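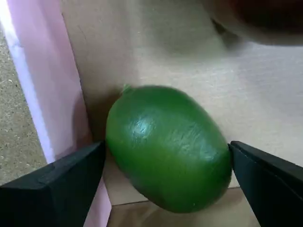
Waraporn Rattanakul told us in our first meeting that people do not leave their health insurance when the price goes up. They leave when they open the letter and cannot understand what the price is. We did not believe her fully at that time, and part of this project was to see if she was right.

Renewal Letters and the Decision to Stay
Student project report, second-year module in Insurance and Society
Submitted Oct 24, 2025

1. Background

Our group has 4 members. We wanted to study why some members of a small health plan do not renew, although they are still allowed to and the plan has not changed very much. In the lectures we learned a lot about premiums and risk pools, but only a little about the paper which the customer receives at home.

The plan we studied is offered by Prinus, a mutual insurer for self-employed people and small shops. It covers hospital stays, outpatient visits and a limited amount of dental care. The member must confirm the renewal every year. If the form is not returned, the cover ends after a grace period. The letters are printed and posted by another company, Neditz, which also runs the telephone line for questions.

2. What we did

Prinus allowed us to send a short questionnaire to 300 members whose cover was ending in September. The questionnaire was posted separately from the renewal letter, so that the two would not be mixed up. We received 41 answers. This is a low number, and we come back to it in section 5.

We also read the renewal letter ourselves, with a pencil, and marked each word that we had to look up. Our supervisor, Manee Intarasuk, asked us to do this before we saw any of the answers, and we are glad that we followed her advice. We marked "coinsurance", "benefit year", "lapse" and "aggregate deductible". The last one we explained wrongly in our first draft.

3. What the members wrote

Most of the members who answered had already renewed or were planning to. Their reasons were quite practical. They had a doctor they liked, or a family member was waiting for an operation, or they simply did not want to start again with a new company.

Those who were not sure wrote longer answers. Several said that they could find the new monthly premium but not the old one, so they could not see the difference. One member thought the deductible was an extra fee which must be paid at the beginning of the year, even by a healthy person. Another wrote: "I put the letter in the kitchen drawer to read when I have time, and then it was too late to telephone."

A few people mentioned the price only. They had compared with Arisar and found a cheaper plan, but two of them noted that it did not include outpatient visits.

4. Our changed letter

We wrote a new first page for the letter. It gives last year's premium and next year's premium side by side, then the final date for the form, then the telephone number. The legal text is moved to page two without changes, as we are not allowed to edit it. We showed both versions to shopkeepers at Chuensuk market and asked them to find the final date. With our version they found it more quickly, but we did not use a clock, so we cannot say by how much.

One shopkeeper preferred the old letter. She said it looked more official and she would be afraid to throw it away. We had not thought of this.

5. Limits

People who answer a questionnaire about insurance are perhaps also people who open their letters. Therefore we think the members with the most difficulty are missing from our results. We also had no access to the final renewal figures, so we do not know who really left.

If we did the project again, we would telephone some members instead of writing to them, and we would ask Neditz which questions they hear most often. We wrote to them once, but the answer arrived after our analysis was finished. It is attached as Appendix B, together with both versions of the letter.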